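From the shop floor: keeping the door cell running

94 shares · 4 comments

The door cell at Tultton has now been up for 19 weeks, and a few people from the other sites have asked what it takes to look after it. Short answer: less than we feared on the arm, more than we expected on everything bolted or taped around it.

For anyone new to the list, this is the cell where the arm practices opening an ordinary interior door by its knob. The counter stood at 1,304 attempts when we stopped it in August for the first proper service. Most of what follows comes from that stop and the checks we have done after it.

Position first. The door is a real door on real hinges, and it moves with the seasons like any other. A knob that sits a few millimeters lower than it did in spring is enough to spoil an approach. We now start every morning by bringing the gripper in over the knob, fingers open, and checking it by eye before any program is loaded. If it looks off, we re-teach the approach point. That takes 8 minutes when nothing else is wrong.

Blue tape goes on the door beside the knob. Replace it when the corners lift, and clean the old glue off before the new piece goes down. Do not move it "a little to the left because it looks better." Whoever did that in June cost us an afternoon.

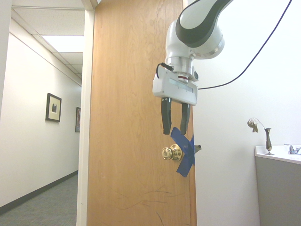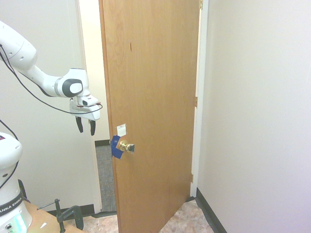

Gripper fingers open near the brass knob, with blue tape on the door in both views.

Next, the fingers. Take them off, wipe the pads, and look for a shiny patch, which means they have been slipping on the brass. We keep a spare pair from Granström in the top drawer. When you put them back, snug both screws before you tighten either one, then run the gripper open and closed with nothing in it. Listen for clicking.

Cables are the part we got wrong at the start. The first routing was too tight at the wrist, and the connector worked loose twice in one week. There is more slack now. Before a long run, jog the arm by hand through its whole reach and watch that the cable does not snag on the gripper housing or catch behind the knob. If it does, stop and re-route it. Pulling harder is how we lost the first connector.

Clamps get checked with the arm powered down. Give the screw a quarter turn by hand. If it moves, the table may have moved too, and you are back to the position check. We tried a fixed bracket from Cluria for a while but went back to clamping because we still shift the table for other work.

Hinges get a drop of oil once a month — one drop, and wipe off the rest. A door that swings too easily is as much trouble as a stiff one. The old settings assumed some drag.

Still on the list: a better stop for the door, and moving the log from paper to the Esano system. The log sheets are in the blue binder until then. Please date your entries.

Comments (4)

We had the same loose connector. A strap halfway up the forearm fixed ours, but leave it loose enough to slide.

What oil are you using on the hinges? Ours went gummy by fall.

Reply: Plain light machine oil. The spray stuff collected dust.

Could you send round the morning check as a one-page sheet? We would pin it up next to our cell.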